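Glossy white desktop -- regret it or love it?
Home Office & Furniture board

tansybell
I'm finally replacing the desk I've had since college and I keep going back to the Wadby, the one with the high-gloss white top. My office faces north, it's a cave from October on, and I figure a shiny white surface would bounce some light around. My sister had a white gloss table once and hated it so much she put a cloth over it for good. But she also has 4 kids, and I have one cat and a coffee habit. Does anybody work at one of these all day? Do they scratch? Should I just get the matte and quit stalking the product page?

pelham_desk
I had one for six years. It will scratch. You'll see every hair and every crumb, and the ring from your mug will be looking at you by 10 in the morning. Get the matte.

Ronja Engebretsen
I'm going to disagree with pelham! I've had white gloss in my workroom for nearly 6 years too and I'd buy it again tomorrow. Yes, crumbs show. I like that they show, because then I wipe them up (my old oak desk was hiding a whole civilization in the grain). For cleaning I use a damp microfiber cloth and one drop of dish soap, then a dry cloth right after so it doesn't streak. No glass cleaner, no magic sponge, ever. The magic sponge is a very fine sandpaper and it will leave you a dull patch you can't get back. Ask me about the dull patch.

As for the light, it does help, and the white doesn't stay one white either. It goes grayish in one spot and sort of blue in another depending on where you look, so if you're fussy about matching it to a warm white wall, bring a sample home first.

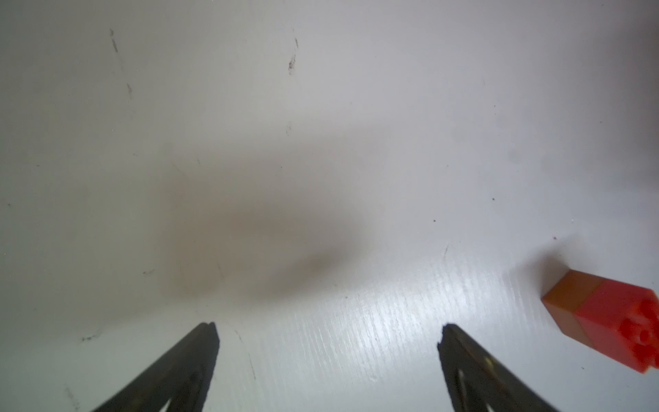 Glare is what did it for me, moonquarry wrote, two months with a lamp behind my monitor and I had a headache every afternoon. I ended up moving the lamp to the side and pointing it at the wall, and that mostly fixed it, but tansybell, think about where your light comes from before you order anything. A north window is probably your friend. A bare bulb overhead is not.

tansybell
Oh no, I have a bare bulb overhead. OK, so a shade goes on the list. Ronja, what about the dull patch??

Ronja Engebretsen
Ha, it's about as big as a playing card. Ink from a leaky pen, me in a panic with the sponge. I keep the tape dispenser on it. Rubbing alcohol on a cotton ball would probably have done the job, but try that somewhere hidden first, some finishes don't like it.

pelham_desk
So you're hiding the damage under a tape dispenser and telling her to buy one. I rest my case.

Ronja Engebretsen
One patch in all that time! Your matte desk will go shiny where your wrists sit, by the way. Ask anyone who's had one.

pelham_desk
Mine did, a little. Fair.

gus_in_the_attic
Different question, what's the Wadby going for now? I paid 400 for the Vodon, the one with the two drawers, and the top is the same kind of gloss as far as I can tell. The edges are the weak spot on mine. There's a strip along the front and it started lifting where I lean. I glued it back with contact cement and it's held so far.

tansybell
The Wadby is more, and if I want the wide one with the cable tray it gets up toward 1,000, which is silly for a desk. I'll go look at the Vodon. Do the drawers stick?

gus_in_the_attic
The left one does in summer. Candle wax on the runners.

moonquarry
Get a desk pad whichever way you go -- felt or leather, just not the clear plastic kind, mine stuck to the gloss and made a sucking noise every time I moved it.

tansybell
Sold on the felt pad. I'm going to the store after work tomorrow with a mug and a cat toy to see how it looks with my actual junk on it. Will report back.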